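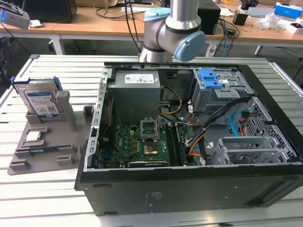 ## Old computers: what to do before the November drop-off

The Nalbridge electronics drop-off is back in November, in the lower parking lot behind the library. It opens at 8 a.m. and closes at noon, or earlier if the truck fills up. Last spring it filled up by 10:30 and we had to send people home with their printers, so come early if you can.

Desktops, laptops, monitors, keyboards, phones and cables are all free to drop off. Tube TVs cost $6 each, paid in cash at the gate. We can't take microwaves, smoke alarms or anything with a compressor in it. The limit is 50 pounds per household for free items. If you're clearing out an office, call ahead and Min-kyu Hyun will set up a separate time for you.

Most of the questions we get are about personal files. Deleting them and emptying the trash does not remove them from the drive, and neither does a quick format. If the computer still starts, copy off what you want to keep, sign out of your accounts, and then run the full reset with the option to clean the drive. On an older machine this can take all night. Plug laptops in before you start.

If the computer doesn't start, the drive can come out. On most desktops you take off one side panel, unplug two cables and undo a few screws. Unplug the tower from the wall first and hold the power button down for a few seconds. Newer machines may have a small flat drive screwed straight to the main board, so check there too before you decide there isn't one. You can keep the drive at home or bring it along and have it punched while you wait. Murray Petrenko will be running the punch again this year and asks that drives come out of their plastic enclosures first.

A few other things people forget:

- Discs left in the tray. A paper clip in the pinhole opens most of them.
- Memory cards in printers and photo frames.
- Wireless keyboard receivers, which are easy to miss at the back of a tower.
- Laptop chargers. A laptop with its charger is much more likely to be used again.

Anything less than eight years old gets set aside for testing. The ones that pass go to the Tamura Street reading room and the after-school program, with new drives put in. Everything else goes to the recycler. The spring collection came to just over 1,000 pounds, a good part of it monitors.

Loose batteries are handled at a separate table. Put tape over the ends of lithium and 9-volt batteries before you leave home. Swollen laptop or phone batteries should not go in the box with the rest - leave them in the device if they won't come out easily and tell whoever meets your car.

Enter from Orus Lane and stay in your car until you're waved forward. The upper lot is reserved for library parking that morning.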